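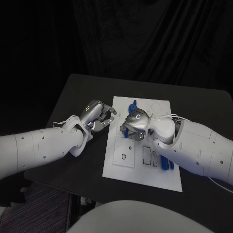
Rusnák Bench Automation, Department of Two-Arm Work, Prurnness

Prastura two-arm assembly unit
Item 2414
Status: available for site trials and for hire. Outright sale on request.

What it is

Prastura is an upper body with two arms and two multi-fingered hands, intended for light work at a table. It is sold to workshops, training departments and research groups who want to find out which of their small-parts jobs a machine can take over now, and which should stay with a person. The arms are covered in white shells and the hands are metal. The unit works from one side of the table and needs the other side left clear while it is running.

It comes with a bench task of our own, known as the parts sheet. Most enquiries begin with the question of whether the unit can do a particular job, and the parts sheet gives both sides something to compare that job with. If your parts are smaller, softer or more slippery than ours, expect worse results than those given further down this page.

The parts sheet

The sheet is white paper printed with black outlines: a large circle near the top, and a taller and a slimmer rectangle. Each outline is a placement guide. The parts are a blue gear with a peg on top, blue rods, small blue pieces for the hands to hold, and white plates. The sheet lies flat on a dark tabletop and is not fixed down. We left it loose on purpose. Paper shifts when a finger drags on it, and a unit that can only work from a taped sheet is of limited use on a real bench.

The operator lays the parts out by hand before each run. The parts need only be near their usual positions, and the sheet may sit slightly askew. One hand can pick and place while the other waits over the table, or both can come to the same part. Passing a part from hand to hand is the slowest step in the task and also the one most often asked about.

Results on the parts sheet

Up to the last software release we logged 413 full runs at Prurnness. Of these, 214 were completed with no help from the operator, or slightly more than half. A run counts as helped if the operator touches a part, moves the sheet or presses resume. No partial credit is given.

The failed runs fall into a few groups.

Small parts turned in the grip. The hand closes on the part but it rotates before it gets to the plate. This is the largest group. A slower approach helps. A tighter grip does not help much and sometimes sends the part across the table.

Rods picked up in pairs. When two rods lie side by side, the fingers may close on both. The operator guide gives a minimum gap for your own layouts.

Hands in each other's way. Two hands over one sheet of paper leave little room, and the planner stops both arms if it cannot find a path. It is a safe stop, and the operator can restart from the screen, but the run is lost for scoring.

Plates nudged. A fingertip catches the edge of a plate and pushes it off its outline. The unit will usually look again and correct its aim. It will not put the plate back.

Can it do the job yet?

We are asked this in two forms, one for the shop floor and one for the house. The answers differ.

Shop floor. For kitting, laying parts out in a tray, and loose fitting of one part over another, the unit is slow but usable under supervision. A trained person will finish the parts sheet several times over while Prastura does it once. It makes sense where the work is dull and can be left to run next to someone doing something else. It makes little sense on a line with a fixed pace. Driving screws, pressing parts home and anything that needs force straight down into the table are outside its present range.

Household. We do not sell the unit for domestic use and do not expect to do so soon. Bontu Ayele, who runs our trials, spent most of last July on folding tea towels, sorting cutlery and closing food tubs. Cutlery went well when it was spread out and badly when it was heaped. Towels could be folded once and rarely twice. The tubs were given up. Lids vary a great deal from one tub to the next, and the hand has no good way of telling a lid that has seated from one that is resting on the rim. The full notes are available to anyone considering similar work – they make fairly long reading.

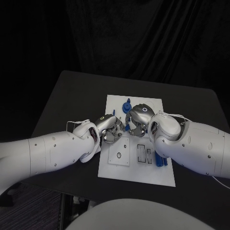

Both hands at the parts sheet, with the square plate and rods below.

Arms and hands

Each arm bends at an elbow-like joint and carries its hand on a rounded wrist. The left and right arms are not interchangeable. The hands are also handed, and must be ordered as such when spares are needed. All fingers are jointed and close around a part from more than one side, with the thumb coming up from below for small pieces.

There is a ring light on the back of each hand. It should be kept free of tape and labels.

Some of the cabling runs outside the shells, along the top of the arm and over the wrist. We are sometimes asked to route it inside. For a trial unit we prefer it where it can be seen and changed in a few minutes. Check before each session that every loop has enough slack for the wrist to turn fully, and that nothing hanging below the arm can catch on the table edge. Ties should be firm enough to hold the cable and loose enough to let it slide.

Each hand is rated to lift a part of up to 100 g from the table in a fingertip grip. Heavier parts can be held in a full grip, but the placing error grows and we give no figure for it.

Table and surroundings

Use a flat, matt tabletop, preferably dark, with no strong reflections. Rounded corners are kinder to cables. The near edge of the table should sit directly in front of the body with no shelf or drawer handle between them.

We recommend a plain backdrop. A black curtain is cheap and does the job. It does not need to hang flat, and folds have given us no trouble. Bright objects moving behind the table have, and so have windows. If the unit must face a window, fit a blind and leave it down for the whole session.

Carpet is acceptable under the table so long as the table does not rock. Check this with the arms extended.

Software

The unit is run from a panel made by Plultmont, who also supply the arm controllers. New tasks are taught by guiding the arms through the work, and then cleaned up by an operator on the screen. Teaching a new layout of familiar parts takes part of a working day. Teaching a new part takes longer, and we would rather see the part before quoting.

Tasks taught on one unit can be moved to another, but expect to repeat the hand check afterwards. Small differences between hands matter on small parts.

Operators

One operator is needed at all times, within reach of the stop button. Training takes two days and covers layout, restarting after a stop, cable checks and the scoring rules. We train up to six people at once. A background in robotics is not required. Good bench habits are more use.

Site trials

A site trial lasts a week. We bring the unit, the table, the curtain and the parts sheet, and you supply one job of your own. The first day goes on setting up and running the parts sheet, so that there is a baseline in your room and under your lighting. Your job is then taught and scored by the same rules. You receive the full log, including the helped runs.

Please send six samples of each part ahead of the visit. Drawings are welcome but do not replace samples. Parts that are oily, sharp or easily marked should be labelled as such.

Umut Başaran arranges trial dates and will say beforehand if he thinks the job is out of range. Almost a third of requests are turned down at that stage, most of them for force or for speed.

Supplied with the unit

Body, two arms and two hands
Control panel and stop button
Parts sheet, printed, pack of 20
Parts set with one set of spares
Cable ties and spare external cables
Operator guide

Not supplied

Table, unless hired as part of a site trial
Curtain and rail, as above
Mounting bolts for the floor plate

Spares and returns

Parts sheets can be reordered in packs or printed on site from the file in the operator guide. If you print your own, switch off page scaling and measure the large circle before use. Hands are returned to Prurnness for repair and should travel in their own case with the fingers partly curled. Do not remove the shells beyond the wrist. Shell screws are of two lengths, and the longer ones will damage the housing if fitted in the wrong place.

Page revised 2021-04-21. Results will be updated after the next release.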